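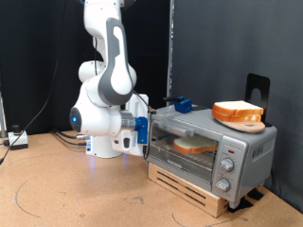

CHAPTER 4
Rules for the Shared Bench

In this chapter you will learn to

set out the work area of a table-mounted arm
write a task sheet that another operator can follow
choose speed and force limits for work on doors, lids and drawers
record a stop and decide who may restart

4.1 Why a bench needs written rules

Large robot cells come with fences, interlocked gates and a binder of procedures. A small arm on a table usually comes with a quick-start sheet. The arm is light, it moves slowly during setup, and people get used to standing next to it. Most of the trouble at benches of this kind is minor: a pinched finger, a cracked glass panel, a cable pulled out of its socket during a move. Minor trouble still costs time, and it often comes from the same few habits.

The training shop at Nernville keeps its bench rules on two pages. We will use them through the rest of this book, along with the task sheet drawn up for the Talel course. Neither replaces the safety standards that apply where you work or the manual for your own arm. They cover the part those documents leave to the user, namely who stands where, what is allowed on the table, and what gets checked before the first motion of the day.

4.2 The work area 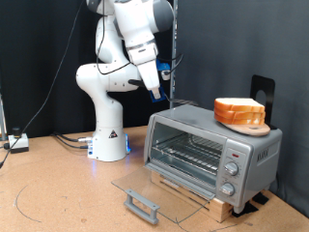

The work area is everything the arm, its gripper and the held part can touch, plus a margin. Students tend to draw it as a half circle on the tabletop and forget about height. Draw it from the side as well. A toaster oven raised on a wooden platform, with a cutting board and a stack of bread on top, takes up far more height than the oven alone, and the wrist has to clear all of it. The door adds to the area too. When it is swung fully open it comes down toward the front of the table, and any path planned for a closed door must be checked again. List every fixture in both its positions, open and closed.

Cables belong on the drawing. Route them away from the side where the arm works, and leave enough slack at the elbow for the full swing. A cable that crosses the tabletop should be fastened down where a person might lean or reach.

The stop control goes at the edge of the table, within reach of the operator's normal standing place. It must never be placed where a person would have to reach past the arm to use it. The Nernville rule is that the operator touches the control before starting each run. It sounds fussy, but it catches the day when somebody has moved the box.

4.3 Contact tasks

Moving through open air is one kind of work. Pushing on something is another, and doors are the most common case in a household or kitchen setup. The arm has to touch the door, apply some force, and follow a curve set by a hinge it did not choose.

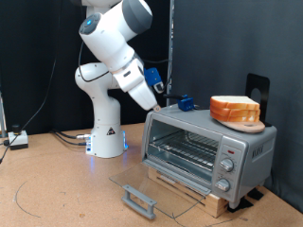
Figure 4.3 Gripper tip at the front top edge of a toaster oven, door folded open.

Three limits should be written on the task sheet before a contact task is run.

Speed. Use the slowest setting that still completes the motion. The Clanar sheet starts all door work at 40 millimeters per second and allows a change only after ten clean runs.

Force. Set the force limit by pushing the door by hand with a spring scale and adding a small allowance. If the fixture has glass in it, do not raise the limit to get past a sticking hinge. Fix the hinge.

Travel. Give the motion an end point in space as well as a force limit. An arm that slips off a handle with no end point will keep going until it meets something else.

A wrist camera helps with approach, but it is a poor judge of contact. At close range the gripper and its shadow can cover the very spot you want to see,
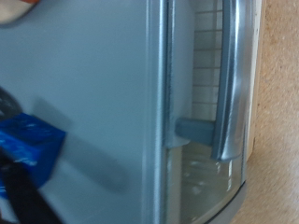
and parts nearest the lens may blur as the wrist moves. Shiny handles and clear glass add highlights and reflections of their own. For this reason the task sheet should name a second view, either a fixed camera or the operator's own eyes from a marked place on the floor.

4.4 Stops and restarts

Every stop is written down, including those the operator made on purpose. The entry gives the time, the step number and what was touching what. Only the person who made the entry may restart, and the first motion after a restart is always a move away from the fixture at reduced speed.

Key terms: work area, contact task, force limit, end point, restart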